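Gruscombe headset pilot, progress update
November 10, 2025

Hi all — quick one from me, and mostly good news! We've now logged 3,424 viewing sessions on the Fakine headsets since June, and the new head strap is a big hit with the Escobar testers (the old one pinched, and they let me know it). Starkatico has shipped 300 of the 500 lens sets we ordered, so I'm still waiting on the rest. I've spent less than planned on shipping and would love to move that money into 20 extra face pads, if you're okay with it. Battery life is still my headache, and I'll have new numbers in the next report.

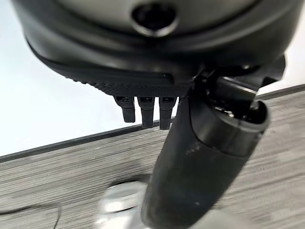 Dark gray housing and textured black rim, close up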